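Chapitre 3
Le linge plié : du tas à la pile

Je commence toujours ce chapitre par un aveu : j'ai plié mes tee-shirts n'importe comment pendant des années. Je les attrapais par les épaules, je les rabattais sur mon ventre, hop, dans le tiroir ! Résultat : des piles qui penchaient, des cols froissés et un repassage à refaire le jeudi soir (toujours le jeudi, allez savoir pourquoi). C'est pendant un remplacement à la blanchisserie Segers, à Lestton, que j'ai appris à poser les choses à plat. On y pliait 216 pièces par matinée, et à ce rythme-là, un mauvais geste se sent vite dans le dos.

Dans les deux premiers chapitres, nous avons trié puis séché. Nous voilà donc devant le tas. Il vous faut une surface dégagée, assez large pour étaler un vêtement entier, manches comprises. Une table fait très bien l'affaire, mais à la maison je préfère le lit : on tourne autour, on laisse pendre une manche si on manque de place, et le reste du linge attend à côté. Seul défaut, le matelas est mou et les plis s'y marquent moins bien. Appuyez du plat de la main !

Prenons le tee-shirt, parce que tout le monde en a trop. Je le pose, je tire doucement sur l'ourlet, puis je lisse du col vers le bas. S'il porte un grand texte imprimé, je passe la main sur les lettres avant de plier : un faux pli dans une impression, ça se voit de loin. Ensuite je retourne, je rabats les côtés, je replie en deux ou en trois selon le tiroir. Chez moi, à Vollbridge, les tiroirs font 27 cm de large, ce qui décide de tout le reste.

Les grandes pièces, couvertures et draps, se rangent à part, en une pile bien assise, la plus large dessous. Les chaussettes viennent en dernier, et nous leur consacrerons la section 3.4 (oui, toute une section, elles la méritent).

Avant de lire la suite, faites l'essai : 15 pièces prises au hasard dans votre panier, pliées comme vous en avez l'habitude. Notez la durée et gardez la pile telle quelle, elle nous servira de point de comparaison à la fin du chapitre.
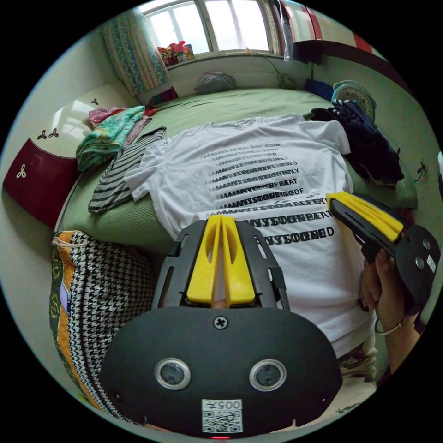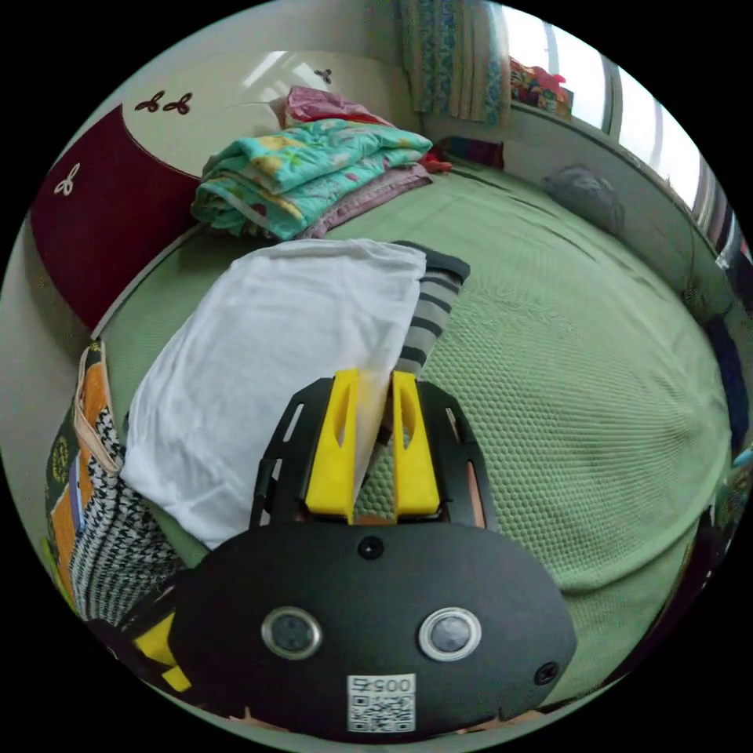
Fig. 3.1 et 3.2. Le lit comme plan de travail : tee-shirt blanc étalé, devant vers le haut (3.1) ; linge blanc sur le couvre-lit et couvertures pliées contre la tête de lit (3.2).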